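Mastis publishes upkeep schedule for two-arm Vodano cell, and keeps the doubts in

August 18, 2023

Mastis today released the setup and upkeep notes for Vodano, its enclosed tabletop cell with two arms working from opposite sides. The company is not claiming the cell looks after itself. Vendors have promised that for years, and our own service log says otherwise.

Most of our lost hours came from cables. Loops near the grippers work loose, rub, and get blamed on software. The notes call for a cable check every 250 hours and a full check of the joints every 1000. Grokitz, which supplies our spare parts, rates the gripper cables for 4000 hours. We have yet to see a set get there and will keep swapping them early.

Setup is slower than the brochure version. Both arms are zeroed one at a time, then run together at low speed over the board with the red rod. If the grippers do not line up over the rod in 3 passes, the bases get checked before anyone touches the settings. Retuning a crooked base only hides the fault.

The black walls stay up during all of this. Taking them down changes the light, and a setup done in room light has to be done again.

An add-on called Fan, meant to predict worn joints, is on trial until September. So far it has flagged healthy joints and missed a bad one. It is not part of the schedule.

The notes are free on request from the Mastis service desk.
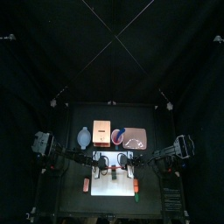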